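### 3.2 Cell layout and fixing of the bins

The cell was built for picking mixed small parts from a bin and placing them into a second bin. It stands in the workshop hall in Nisirness and was used for all trials reported in this paper. In this section we describe how the cell is set up and how we keep it in a condition that the results from different days can be compared. The control software, called Calville in our group, is described in Section 4.

The two bins stand on a wooden tabletop. At the beginning of the project they were only placed on the table inside a line drawn with pencil. This was not sufficient. When the gripper pushed a part against the wall, the bin moved a few millimeters, and the next grasp was computed for a wall that was no longer there. We therefore fixed the bins with clamps. A clamp is less elegant than a screwed plate, but it can be opened in a short time when a bin must be taken out for cleaning, and it leaves the table without holes.

After each opening of a clamp the position of the bins must be measured again. For this we touch 8 points on the rims with a pointed tool and fit the two bin models to them. If the error of the fit is larger than 3 mm, the clamps are opened and the procedure is repeated. We do not correct the model by hand.

### 3.3 Cables and hoses

Most interruptions of the cell in the first months had their origin in the cables and not in the arm. The lines for the gripper run on the outside of the arm, and they must follow every rotation of the wrist. If they are too short, they pull on the connector. If they are too long, the loop hangs into the bin and can catch a part, or it covers the part for the camera.

We found the length by trial. The arm was moved by hand guiding to the four corners of the front bin, with the wrist turned to both of its allowed limits, and the cables were tied only after this. The rule which we now follow is that a tie is placed on the link and never on the joint itself. The hoses near the gripper are left with a free loop. Its size is checked every Friday, together with the fittings.

The limits of the wrist were also made narrower in the software. This costs some grasps at the near wall, which are reachable only with a strongly turned wrist, but since the change we had no torn hose. The same choice was made by Tichý in the Prustemby cell, where the hoses are thicker and the problem was more serious.

### 3.4 Wear of the bin walls

The walls and the floor of the bins change during use. The gripper touches the wall in many grasps, and the surface becomes scratched. This has two effects. The friction is different from that of a new wall, and the reflections disturb the depth image. We do not replace a bin because of scratches alone. It is replaced when the parts get stuck on the damaged place, or when the depth image has a hole there which is still present after the exposure was adjusted.

Figure 3 shows the arm working over the front bin. The far wall carries a long scraped patch on its lower part, with a strip of clear tape or film under it. The hoses pass close to the parts at the right side of the bin, and the loop must be judged in this kind of pose and not with the arm in the home position.
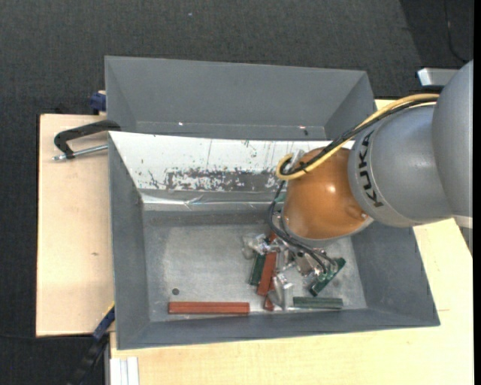 ### 3.5 Maintenance procedure and log

Every stop of the cell is written in a log with the time, the pose of the arm and the name of the person who restarted it. Over the whole period the log contains 308 stops for 2,809 grasp attempts. The entries were sorted by Romana Mikuš into stops by cable, by bin, by gripper and by software. When an entry could belong to two groups, it was given to the one that was repaired first.

Before the first run of the day, the operator does the following:

1. Pull lightly at each clamp and tighten it if the bin moves.
2. Check the cable ties on the links and replace any tie that can slide.
3. Move the arm slowly through the four corner poses and watch the hoses.
4. Take a depth image of both bins without parts and compare it with the stored one.

If step 4 fails, the bins are wiped with a dry cloth and the image is taken again. If it fails for the second time, the position of the bins is measured as in Section 3.2. Runs that were made between a failed check and a new measurement are excluded from the evaluation.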